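Groups > Prurkus Community Safety Forum > Minutes > March

Minutes of the meeting held in the Prurkus library annexe, 7 pm

1. Minutes of the last meeting
Agreed, with one correction: the grant from the Mayrhofer fund was for security training at places of worship, and did not cover door locks.

2. Training on responding to an attack
The chair reported that 21 places of worship and community halls had been invited and four had not replied. Sessions last 50 minutes and deal with evacuation, locking down and what to tell the emergency services. The Fleletti Street hall has asked for a second session for its evening staff.
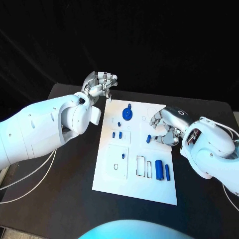
The member for the Revano estate asked why extremism referrals were on the agenda at all, when families there did not know who received them or how long they were kept. The chair agreed that the leaflet did not say. The wording will be rewritten and brought back in April.

3. Leaflets
The first print run of 300 has gone. A reprint will wait for the new wording. Translations to be priced separately.

4. Remembrance event
It was agreed to hold a short silence for victims of terrorism outside the library, with no speeches. The secretary will ask the council about closing the side road.

5. Any other business
The hall's fire exit sign is still missing. Carried over.

Meeting closed 8.40 pm.

Recent minutes
February: hate crime reporting
January: election of officers
November: CCTV at the bus station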